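Home | News | Minutes | Contact

Brandholm Allotment Club, minutes, 27th December

I took the notes again, so blame me for the spelling! We had nine of us in the room, and the kettle was on before we started. First up was the water bill, $334, which we agreed to pay now and grumble about later.
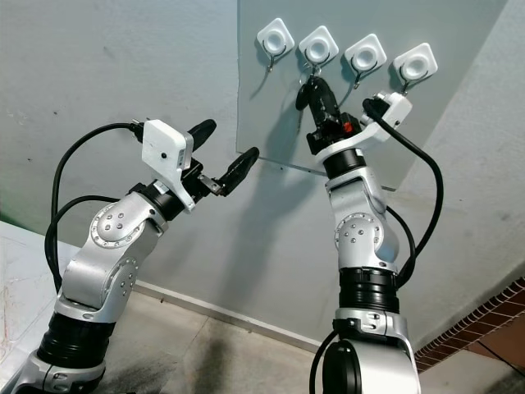

Next we got onto the shared shed (again). I said I'd ask Zarkthorpe for a price on a new roof, and we'll vote in April. Seed swap stays as is.

4 comments | Share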